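Visit Report: Open Day at the Conneely Workshop
May 15, 2024

Our group of 8 had been looking forward to this visit since October, when we first picked kitchen robots as our project topic, and I think all of us came home with more notes than we could ever use! The staff at the Trukel stand were very patient with us (we asked a lot of questions) and let us stay right through the lunch break.

The part we liked best was the table demonstration, where a single arm works among ordinary kitchen things and some fruit. We learned that Stasia, the program behind it, had been given 39 practice tasks before the open day, and that picking a good place to grip takes much more planning than we had guessed.
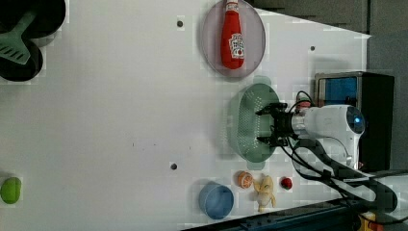
Figure 1. The two-finger gripper over the green colander, with the ketchup bottle on its plate.

For our own build we would like to start with 12 tasks and one simple gripper.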